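Cleaning outside glass and brick

Most of the streaks people complain about come from washing windows in full sun. The water dries before you can get the squeegee back to it and leaves the minerals behind. Start on the shady side of the house and work your way around as the day goes on. In June you can wash at any hour on our side of the street, but in summer I'm finished by 9 a.m.

What to use

A bucket of cool water with one small squirt of dish soap. More soap means more rinsing. Skip the laundry powder and anything with bleach in it. For hard water spots, use equal parts white vinegar and water, left on for a few minutes and rinsed well. Keep vinegar off natural stone sills and off mortar.

Strip washer or a big sponge, a squeegee with a fresh rubber, two old cotton towels. Replace the rubber as soon as it nicks. You can flip it once and get a second edge out of it.

Washing a pane

Brush the cobwebs and grit off the frame first with a dry brush. Wet the glass from top to bottom, corners included. Wipe a dry strip down one side with the towel, then pull the squeegee across from that strip, overlapping each pass a little. Wipe the blade between passes. Dry the sill last.

Dark or tinted glass shows every mark. Check whether it's a film before you scrub, and if it is, no scrapers and no ammonia. Laine Ots wrote in to say she does hers twice, the second time with plain water and no soap, and I've started doing the same.

Brick beside the window

Wet the brick with the hose before you put any cleaner near it, so it soaks up water and not soap. Use a stiff nylon brush. Wire brushes leave bits of steel behind that rust, and on light-coloured brick you'll see the spots by the end of the season. A pressure washer is fine on a low setting with a wide fan tip, held well back, but keep it away from old mortar and window seals.
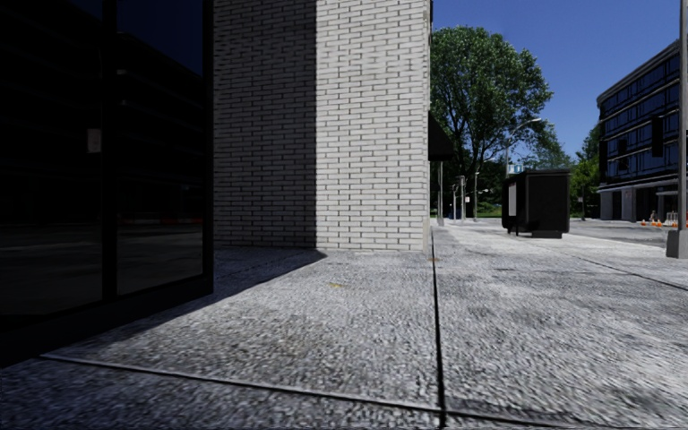
Dark glass next to pale brick. Do the brick first and the glass after.

White powder on brick is usually salt coming out with moisture. Brush it off dry. If it keeps returning, look for a leaking gutter or a tap dripping behind the wall.

Green growth in shaded spots comes away with warm water and a brush. Trim back any shrubs so the wall can dry out.

Hang the towels up when you're done and wash them without fabric softener, which smears on glass.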